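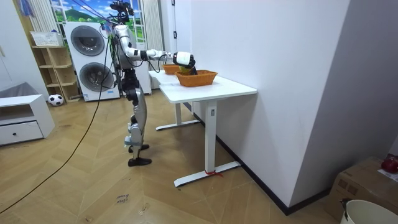 Reaching into the near basket at the long white table.

Budgeting for a humanoid: what did we forget?
Posted Jul 22, 2019 by Zyanya Valdovinos

Hi all! I'm putting together the equipment request for our little group at Plunden, and I keep getting stuck on everything that isn't the robot. The robot is one line from one quote, fine. But then there's the table, the hands, spare cables, the props (we're doing basket-to-basket sorting), and I've got $800 set aside for all of it, which my boss thinks is plenty and I think is a joke.

We want a sit-stand desk so we can change the working height. Is that worth the money, or do I buy a plain table and put the difference into a spare hand? I have until March to spend it, but I have to turn the list in way before that. Also, does anyone budget for floor space? Ours is a regular room with furniture in it and I don't know how much has to go.

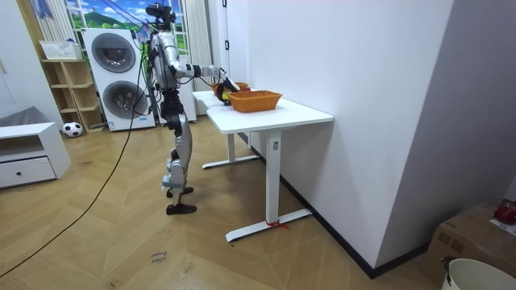

Nicanor Bañuelos
Get the spare hand first, Zyanya. We went with the Nernero ones, and the first time a finger quit on us we waited 30 days for the part and did basically nothing (I cleaned out a lot of drawers). I'd cut the adjustable desk before I cut that. Oh, and price the shipping! Our hand was quoted at $1070 and came to $1252 by the time it got to the door, so your $800 isn't going to cover one anyway. Put it on its own line and make them say no to it.

Tolera Sisay
cheap table is fine

Apolinar Camacho
I'd go the other way on the desk. We had a fixed one from Quintero and it was just a bit too high for picking things out of a basket with sides on it, so we ended up sawing the legs. Borrow a desk for a week if you can and see what height you like, then buy.

For props I'd spend next to nothing. A couple of baskets, some fruit, and a marker so everybody puts things back in the same spot. Leave room on the list for longer cables too, and measure where they'll run before you order. I bought ours too short, twice.

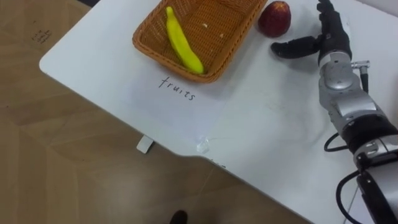
Banana in the basket, with "fruits" written on the tabletop.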